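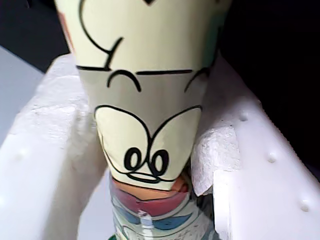

Progress report to the Turunen Fund: Zelley Neighbourhood Craft and Repair Room

Prepared by Gerrit Hermans, project manager
Monday, May 4, 2026

1. Period covered

This report covers the first half of the grant year. The grant pays for the rent of the ground floor at Zelley, one part-time post, tools and materials. The second half runs to the end of September and a final report with full accounts will follow.

2. Opening hours and use

The room has been open on two afternoons and one evening a week. We lost two weeks in winter when the boiler failed and the landlord had to order a part. The evening session was moved to the library at Bisau for the second of those weeks, but few people knew about the change and turnout was poor.

Visits in the period came to 1,779. The target in the application was 2,000 for the same months, so we are behind. Most of the gap comes from the closure and from a slow start, when the sign outside was still that of the former shop. Visits have picked up since the new sign went up and the bus company moved its stop back to our side of the road.

The afternoon sessions are mainly used by parents with young children and by retired people. The evening draws people who work, and nearly all of them come for repairs. We had expected more interest in evening craft classes and advertised three. One ran. The bookbinding and the lino printing did not get enough bookings and we refunded the people who had signed up.

3. Repairs

People brought in 157 items. Clothing and bags made up the largest share, followed by lamps, small kitchen appliances and chairs. Where something could not be mended we told the owner why and, if they wished, took it apart for spares. We do not take microwaves or anything with a gas fitting, and this is now written on the door.

Electrical items are tested before they leave. The tester bought with the grant was out of use for a month while it was being recalibrated, and during that time we turned electrical work away. We have agreed with the repair group in Drallau that we can borrow theirs next time.

Sewing machines are the bottleneck. We have four and one is often out of order. Waiting time for zips and hems reached three weeks in spring. I would like to buy one more machine, second-hand, from the money saved on the evening classes. Please see section 6.

4. Craft sessions

The children's table runs on both afternoons and needs no booking. It uses cheap materials, mostly paper, card, wool and paint. Paper costs more than it did when we wrote the budget, so we now buy it by the ream from the printer in Bisau, who also gives us his offcuts. Glue and tape have gone over budget too. Marker pens go missing or dry out at a steady rate and I have put them down as a separate line for the second half.

The adult sessions have settled into mending on one afternoon and basketry on the other. The basketry tutor is paid by the session and has agreed to keep her present fee until September. Willow has to be soaked beforehand and we have no tank, so she soaks it at home and brings it in her van. A tank would take up floor space we do not have.

A school in Drallau asked for a class visit and we held 13 of these in the end, as other teachers heard of it. They were not in the plan. Schools pay for materials only. The visits take a full morning of staff time each and I do not think we can offer as many in the second half without extra hours.

5. Staffing and premises

The part-time post was filled one month late. The first person offered the job withdrew. The post holder works sixteen hours a week, and the unspent month's wages are shown in the accounts as carried forward.

The lease has been renewed for one year on the same rent. The landlord has repaired the boiler and replaced two window catches. The damp on the rear wall is still there. A surveyor has looked at it and thinks the gutter above is the cause. Until it is dealt with we are keeping the shelving away from that wall, which costs us some storage. The fabric stock has been moved to plastic boxes in the hallway.

The fire officer visited and asked for a second extinguisher near the workbench and a clear route to the back door. Both have been done.

6. Money

Spending is slightly under budget overall. Wages and tutor fees are under, materials and heating are over. The table is attached separately.

We ask the Fund to agree to two changes:

Move the unspent fees for evening classes to equipment, for one sewing machine and a service of the other four.

Move part of the carried-forward wages to extra hours in June, when two of the school visits already booked fall in the same week.

Neither change alters the total of the grant.

7. Plans for the second half

The evening session will become a repair evening only. We will close for two weeks in August and put the dates on the door and in the parish newsletter a month ahead. The gutter should be done by the landlord before autumn, and I will write to the Fund if it is not. A short survey of visitors will be held in July, on paper, at all three weekly sessions.

I would be glad to have an answer on section 6 by the end of the month so that the machine can be ordered.

Gerrit Hermans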